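Facilities and Shared Spaces Forum
Board: Kitchens and Break Areas
Topic: Microfiber towels in staff kitchens — laundering, color coding and replacement

ebastos_facilities
Good morning. I am writing on behalf of the facilities office at Stornomard, where we are revising the written procedure for our two staff kitchens. The present procedure was prepared when we used paper only. We have since purchased 200 microfiber towels, and the procedure says nothing on how they are to be washed, stored or retired.

I would appreciate the views of other members on the following points. First, whether towels used on cabinet fronts and countertops should be kept apart from those used for drying dishes. Second, whether a color system is worth the trouble of enforcing. Third, at what stage a towel should be withdrawn from kitchen use.

Our cabinets are painted and have raised panel doors, so dust and grease collect in the grooves. Staff have asked for guidance on that as well.

Eduardo Bastos
Facilities Office, Stornomard

tular_housekeeping
Mr. Bastos, our practice at Tular is to separate by task and to mark the separation by color. Brown is for cabinet fronts and counters, blue is for dishes, and yellow is for restrooms and never enters a kitchen. The rule is printed inside the door of the linen closet. Compliance has been good, although new staff require a reminder in their first month.

Please note that dark towels hide soil. A brown towel may look acceptable long after it should have gone to the wash. We therefore collect them all at the end of the shift, whatever their appearance. 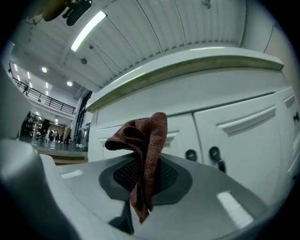 Should fabric softener be used when washing microfiber towels?

Leave it out entirely. Softener coats the fibers, and a coated towel pushes water across a surface instead of taking it up. The same applies to dryer sheets. Use a small measure of liquid detergent, wash the towels apart from cotton, and dry them on low heat.

figueiredo_office
I must register some disagreement with the previous member on color. We adopted a four-color system at the Figueiredo office and withdrew it within the year. Orders arrived in the wrong shades, one color was always short, and people took whichever towel was closest. We now purchase a single color and keep separate bins, labeled KITCHEN and OTHER. The towels are stitched at one corner with a K or an O. The stitching survives the laundry, and a short supply of one color is no longer a difficulty.

With regard to raised panel doors, I would advise against spraying the door itself. Spray the towel, fold it over one finger, and follow the groove from top to bottom. Liquid sprayed on the door settles along the lower edge of the panel, and in our older kitchen the paint lifted there.

tular_housekeeping
I accept the point about supply. I do not accept that stitching is easier for staff to follow. A letter in one corner cannot be read when the towel is bunched up in the hand, while a color can be seen from across the room. In a kitchen adjoining a restroom corridor, I would not give that up.

We agree on spraying the towel.

tinex_maintenance
May I add a note on handles. The latches and pulls on our cabinets at Tinex are black, and the finish has worn through on the doors nearest the sink. We traced this to a degreaser which was being applied daily. The handles are now wiped with warm water and a drop of dish soap, and the degreaser is reserved for the wall behind the stove.

On retirement, our rule is 200 washes or visible thinning, whichever comes first. The laundry room keeps a tally sheet for each batch.

figueiredo_office
A tally of 200 washes seems to me more than a staff kitchen requires. Who maintains the sheet when the laundry attendant is on leave? We use a simple test. Pour a spoonful of water on the counter and lay the towel over it. If the water beads or runs out from under the edge, the towel goes to the garage for rough work.

tinex_maintenance
The attendant's deputy maintains it. I concede that there were gaps in July. The water test is sensible, and I will propose it to our supervisor for use alongside the sheet. I would not wish to rely on it alone, as a towel fresh from the package can also fail it until it has been washed once.

quiet_pantry
A question from a much smaller office. We have one kitchen and no laundry service, and I take the towels home. Is it necessary to wash them after every use if they have only been used to dust the cabinet doors?

tular_housekeeping
For dusting alone, a good shake outdoors and a rinse will carry a towel through several days, provided that it is hung to dry fully between uses. Once it has touched food residue or a sink, it should be washed. Please do not leave damp towels folded in a drawer — the smell is very hard to remove.

quiet_pantry
Thank you. They have been going in the drawer. I will put up a rail.

ebastos_facilities
I am grateful to all who have replied. Our draft now reads as follows.

Kitchen towels will be brown for surfaces and blue for dishes, with no other colors stocked in either kitchen. Towels will be collected daily at 4:30 p.m. and washed without softener. Cleaner will be applied to the towel and kept off the doors. Handles will be wiped with mild soap only. Each towel will be given the water test on the first working day of the month.

I have not included a wash count. Our laundry is sent out, and the contractor returns towels in mixed bundles of 45, so a tally by batch could not be kept accurately.

figueiredo_office
Two colors is a reasonable compromise. I would still ask for the stitched letter on the brown ones, in case the contractor sends you another client's towels. We have twice received bundles that were plainly not ours.

ebastos_facilities
That has happened here also. I will request a quotation for the stitching and post the figure in this topic when it is received.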